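白い作業台の手入れと使い方

白い天板は汚れが目につきやすい反面、小さなゴミや落としたネジをすぐに見つけられます。工作にも仕分けにも向いた台ですが、手入れを後回しにすると黄ばみや細かい傷が残ります。普段の手順をまとめました。

毎日の拭き方

1. 台の上の物を全部どかします。物をよけながら拭くと、よけた場所に輪じみが残ります。
2. 乾いた刷毛で粉や糸くずを手前に集めます。最初から濡れ布巾を使うと、砂粒を引きずって傷になります。
3. 固く絞った布で、奥の角から手前へ一方向に拭きます。
4. 乾いた布で仕上げます。つや消しの面は水の跡が白く残りやすいので、この一手間を省かないでください。

拭き終わったら、目の高さを下げて斜めから天板を見ます。真上からでは見落とす点のような汚れも、淡い灰色がかった白い面ではよく目立ちます。黒い粒が一つ残っていたら、こすらずに指先かテープで取ります。 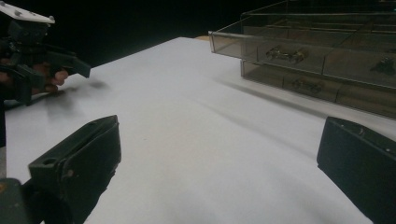 落ちにくい汚れ

鉛筆や金属のこすれ跡は、消しゴムを軽く当てると薄くなります。油汚れには中性洗剤を薄めて使い、水拭きを二度してください。うちでは台所用のスポンジの柔らかい面で足りています。研磨剤入りのクリーナーは、つや消しの面がそこだけ光ってしまうので使いません。

接着剤をこぼしたときは、固まる前なら紙で吸い取ります。固まってしまったものはプラスチックのヘラで端から起こします。金属のヘラは禁物です。

傷を増やさない置き方

工具は台にじかに置かず、布かゴムのマットを敷きます。70×45cmのマットが一枚あれば、手元の作業はほとんどその上で済みます。重い物は引きずらず、持ち上げて動かします。クランプを使うときは、口金と天板の間に端材を一枚はさみます。

照明の当て方

背景が暗い部屋では、白い天板がまぶしく感じることがあります。灯りは横から低めに当てると反射がやわらぎ、細かい部品の影も出て拾いやすくなります。電球の色を変えると天板の色味も変わって見えるため、塗料の色合わせは昼間に窓際で行います。

最終更新 07/01/2018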